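Compliance Update: Beneficial Ownership, Cash Aggregation and What We Heard in May

The comment period on the state's proposed changes to its money transmitter rules closed on 23rd August, and several readers have asked what they should be doing while they wait for the final text. The short answer is that the parts most likely to survive are also the parts that track existing federal requirements, so the work is worth doing now.

The proposal runs to 288 pages, and most of it restates definitions. Three areas matter to smaller licensees and to retailers who act as agents for a money transmitter.

The first is aggregation. Under the Bank Secrecy Act, a financial institution files a Currency Transaction Report when a customer's cash transactions total more than $10,000 in a single business day. Multiple transactions count as one if the business knows they were made by or for the same person. The state draft would require licensees to show how their systems combine transactions across agent locations. A written statement that "the system aggregates" would no longer be enough. Examiners could ask for a sample and the matching logs.

This was the subject that took up most of the time at the Plangate users' meeting in May. Plangate sends transaction data from its agents overnight, and two of the licensees in the room had found that cash accepted after the evening cutoff was being assigned to the next business day even though the store was still open. Neither had missed a filing. Both had to go back through a year of records to be sure of it. If your agents keep longer hours than your head office, check how the cutoff is handled and write down the answer.

The second area is independent testing. Federal rules already call for an independent review of the anti-money laundering program, with a scope and frequency that match the risk of the business. The draft adds that the reviewer may not report to the compliance officer. For a company with 400 employees that is easy to arrange. For a company with eight it usually means paying someone from outside. Zidodov, which handles remittances through grocery and convenience stores, told its agents this summer that it will accept a review done by an outside accountant, provided the accountant has had BSA training in the past two years. Other principals have not yet said what they will take. Ask yours in writing.

The third is training records. In the most recent round of state examinations, 57 licensees were cited for training deficiencies, and in most of those cases the training had been given but could not be proved. A sign-in sheet with no topic listed does not help much. Keep the date, the material used, the names of the people who attended and the score if there was a test. New hires who handle cash should be trained before they work the counter alone. Keep the records for five years.

A related point on suspicious activity reports. A money services business generally has 30 days from the date it first detects facts that may call for a report. The clock does not start over when the file moves from the store to the principal - an agent who sits on a concern for three weeks has used up most of the time. The Mishra template that many of our members use has a field for the date of first detection, and it is often left blank. Fill it in. Do not tell the customer that a report has been or may be filed, and do not discuss it with staff who have no need to know.
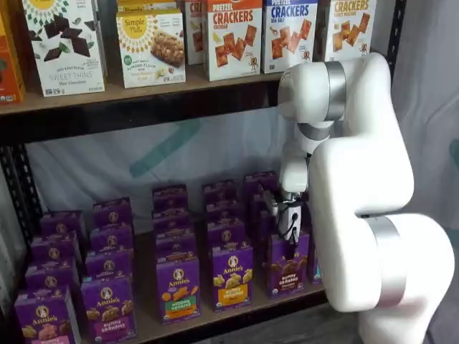
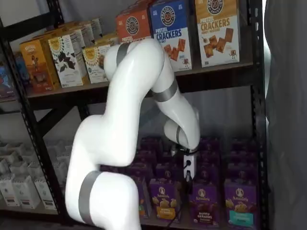 Agents should also take a fresh look at how they describe themselves on the annual risk assessment. Many of the forms we see were copied from the principal's sample and say nothing about the store itself. An examiner wants to read about your customers, your location, your products and your volume. If most of your sales are low-priced goods, say so. A shop whose shelves hold boxed snacks like Bunny Grahams has a different pattern of cash from a shop that sells jewelry, and a run of large, round deposits will need more explaining. State the usual range of daily cash, the size of a typical money order and the point at which a clerk must call a manager. Then compare the assessment with your bank deposits, and correct whichever one is wrong.

Trilex has updated its risk assessment worksheet for agents, and members can request a copy from the office. The new version has 52 questions and replaces the one sent out last year. Answers from the old form can be carried over except for the section on prepaid access, which was rewritten.

We will send a separate notice when the final rule is published. Members with an examination already scheduled should prepare under the current rules.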